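4.2 Written quotes and the cost of deck railing repair

The second part of the study looked at how homeowners in Milten chose a firm to repair an outdoor deck railing. We asked 23 households to share every written quote they had received for the job. Most had asked for more than one, and the quotes were hard to compare. Some firms priced by the length of railing, others by the day, and the treatment of loose posts was often left out of the price altogether.

Post repair proved to be the main source of dispute. A railing may need only new rails, but when the base of a post has rotted, the boards around it must come up as well. Households that had not been told this before work began were more likely to report that the final bill was unfair.
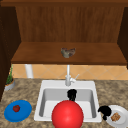

Orlandini, replying to our written questions, stated that no firm can judge the base of a post until the deck boards are lifted, and that a fixed price given before that point is a guess. The firm now lists post repair as a separate line with its own price per post. We found this form of quote easier to check against the final bill, although it made the firm look more expensive on first reading.

Inspection practice also differed. Sisteck tests each post by hand and marks the loose ones on a sketch left with the owner. Vuver charges a fee for the same visit and takes it off the bill if the job goes ahead.

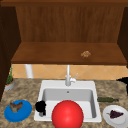 One household wrote that the fee had put them off at first, but that the sketch they later got from another firm was the only paper they kept. Several others held on to the quote and nothing else, which made it difficult to settle what had been agreed about stain, fasteners and removal of the old wood.

Figure 1. Rendered view of a white kitchen sink in a speckled countertop, with a plate in the basin.
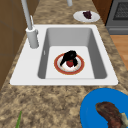
The largest bill in the group was $4,000, for a railing on 3 sides of a raised deck. Its quote had named the type of wood but gave no figure for posts. In 2 cases the owner stopped the work partway through and hired a different firm to finish it.

We also asked whether a standard quote form would help. Replies were mixed, and firms raised more concerns than owners did.

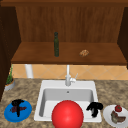
Vuver objected that a single form would favor simple jobs, and asked that space be left for notes on stairs and corners. We accept this point. The draft form in Section 5 has an open field for each, along with separate lines for posts, rails, finish and disposal.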